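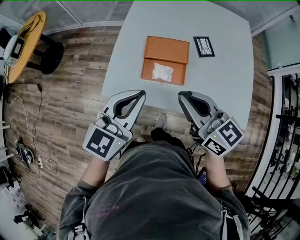
Fuseini Amoah would like people to stop asking when the robot is coming. For the first month of the project, he said, there isn't one, and most of the students in the Vanstead robotics club have made their peace with that. They work with a pair of hand-held grippers, one in each hand, and do a household job over and over so that the recordings can be used for training later.

"You squeeze, you move, you let go," he said. "Then you put everything back and go again."

The club started the project in December and calls it Vitale. The first task was opening a box and taking out what was inside. By the end of that month the students had 1,112 recordings and had thrown out 58 of them, mostly for going too fast.

Isla Ruddock keeps the log. She said the speed problem took a while to sort out.

"People get bored and start rushing. I did too. Now we stop after 30 minutes and trade places."

The markers on the grippers have to stay where the cameras can find them, and that changes how you stand. "Keep your elbows out a bit," she said. "Your shoulders feel it the next day."

Zihan Liang joined to write code and spent his first weeks checking files. He has written a short script that flags a recording if one hand drops out for too long. It still misses a few.

Asked if the work was dull, he thought about it. "Some of it. Plastic bags are hard, though. They never fold the same way twice, so that part I like."

The next task will be folding cloth. Amoah wants to try it with new members first, and he has almost 37 names on the sign-up sheet.

"We have two grippers," he said. "So there will be a line."

14 shares | 3 comments
Contact the editor | © Vanstead student news | Back to top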